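From: Dörte Steinbach
To: komen-teleop list
Subject: Re: [komen] How many pouring episodes are enough?

Hello Sieglinde, hello all,

thank you for the questions. I answer between your lines, I hope it stays readable.

Sieglinde Pfeiffer wrote on Wednesday:
> We are starting with pouring next week and I would like to
> know what you do in Reinholz before we make the same mistakes.
> How many episodes did you have before the first training gave
> something useful?

With 100 episodes the policy moved to the cup and then waited there. With 238 it poured, but only when the cups stood almost in the same place as in the recordings. We have now 379 and I would not like to say the number is enough. I think the variety of the start positions matters more to us than the count, but I have not tested this in a clean way.

> Do you throw away episodes where liquid is spilled?

We keep them, but with a label. At the beginning we deleted everything that was not perfect, and I regret it. If the operator spills a little and then corrects the angle, this correction is useful for the learning. We only delete when the operator has stopped in the middle or when the recording has missing frames. In the Zestero format you can put the label in the episode notes, field "outcome". Please do not write it in the file name, we did this in June and it was a lot of work to clean up.

> Coloured water or plain? And do you clear the table?

Coloured. With clear cups and plain water the level is very hard to see in the wrist views, also for the person who checks the episodes afterwards. Change the strength of the colour between sessions, so the model does not learn one red only.

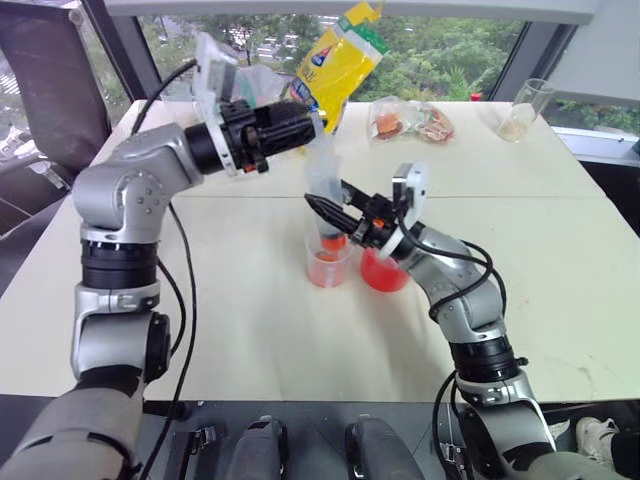

About the clearing: we leave snack bags and other small things at the back of the table on purpose, and we change them between sessions. The first policy was trained on a clean table and it became confused by one glass. Only keep the things out of the way of the elbows, because a touched bag makes noise in the force values.

> How many operators?

4 at the moment. Each of them tilts the cup with a different speed and you can see this in the curves. I asked them to agree on a slow start of the tilt, the rest is free.

One question back to you: does your Lastelico script cut the idle seconds at the beginning of an episode? Ours does not, and I am cutting them by hand, which takes the whole morning. If yours can do it, could you please send me the version?

Kind regards
Dörte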